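Leave the cables on the outside

I have an opinion about cable straps, and if you've ever looked after a robot arm you probably have one too, so let's get into it.

We run one arm at our place in Sturport, a grey thing with orange joint caps, built by Rorkeler and bolted to a slatted aluminum table. It stacks wooden blocks, mostly. When the people from Clundico set it up in February they wanted to sell us a tidy sleeve kit that hides every wire from base to gripper. I said no. I'd say no again!

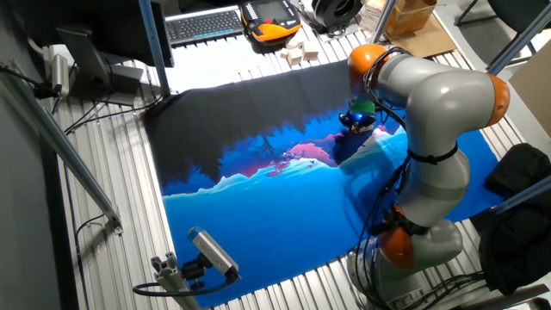
Opinion · 2 min read
May 2023

My case is simple. A cable you can see is a cable you can check. Ours run down the outside of the arm under plain black straps, and every morning I put a hand on each strap before I touch the pendant. If one has slid toward a joint, I move it back. It takes less time than my coffee does. With a sleeve I'd be unzipping and squinting and, let's face it, skipping it on busy days.

I know the other side. Visitors like a clean-looking arm, and a loose loop really can catch on something. Fair enough — I snagged one myself in the first week, swinging the elbow too far round by hand, and felt like a proper fool. The fix was a shorter loop at the elbow and a strap moved a bit higher. The sleeve kit was quoted at $2,163, and I'm still waiting for someone to explain what it would have done that a strap couldn't.

The same goes for the base, where everybody wants the bundle tucked away neatly under the table. Leave it where you can get at it. I label both ends of every cable (masking tape, black marker, nothing fancy) and keep a sheet in the drawer that says what goes where.
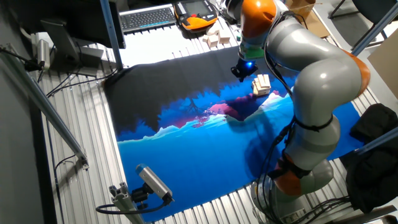 And write down the hours, please. Ours was at 1,937 when I last swapped the straps, and I do it every 200 whether they look tired or not, which drives my boss up the wall. I got the habit at Pfeiffer, the shop where I started out, where a strap was a strap until it snapped and then we all stood around for an afternoon waiting on a new cable.

Maybe you've got a floor full of arms and a crew who'd never keep up with this. Then buy the sleeves, I suppose. But if you've got one machine and two good hands, spend the money on spare cables and keep them on a hook near the table.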